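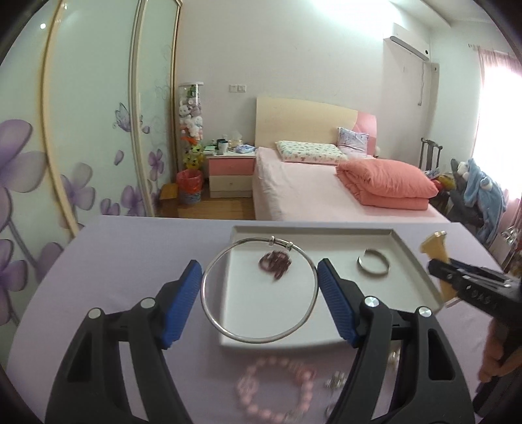
¿Qué es el deslizamiento de agarre? Es la pérdida parcial o total de una pieza que una pinza ya tenía sujeta, por falta de fricción, por fuerza mal repartida o por un mal punto de contacto.

# Deslizamiento de agarre

El **deslizamiento de agarre** es uno de los fallos más corrientes en manipulación robótica, y confieso que es mi favorito, porque parece una tontería hasta que te toca buscar un pendiente debajo de un armario. Lo llamamos también «escurrida», aunque ese nombre solo lo he oído en el taller.

## Causas

Con la bisutería se juntan todas. Una pulsera rígida de alambre pulido, cogida de canto entre dos almohadillas azules estriadas, toca muy poca superficie: si las almohadillas no aprietan a la misma altura, el aro gira. Los cierres corredizos lo complican más - el aro cambia de diámetro bajo presión y la pinza cree que sigue cerrando. Las pulseras de cuentas fallan de otra manera, se aplastan y se escapan por un lado.

## El caso Olitz

En el proyecto Olitz, que seguí bastante de cerca, se registraron 2,721 agarres de objetos pequeños y 547 acabaron en deslizamiento. De esos, 461 fueron giros sin caída (¡los peores de detectar!), porque la pieza seguía entre los dedos y el registro la daba por buena. El error se descubrió en febrero, repasando las tomas a mano.

La primera explicación fue el desgaste de las almohadillas Kitbridge. Se cambiaron y siguió pasando. Luego se vio que un brazo cerraba con retraso respecto al otro por holgura en un pivote, y ahí sí cuadraba todo.

## Detección

El método Kristiansen compara la orientación de la pieza al cerrar y al soltar. Detus, en cambio, mira solo la apertura de los dedos, y a mí me parece poco para un aro: puede girar entero sin que la apertura cambie nada.

## Seguridad

Un alambre que salta va directo a la cara, así que yo uso gafas siempre. También conviene trabajar sobre una bandeja con reborde y no meter los dedos entre los brazos articulados para recolocar la pieza. En Olitz hubo 9 pellizcos anotados, todos por eso último, y uno fue mío.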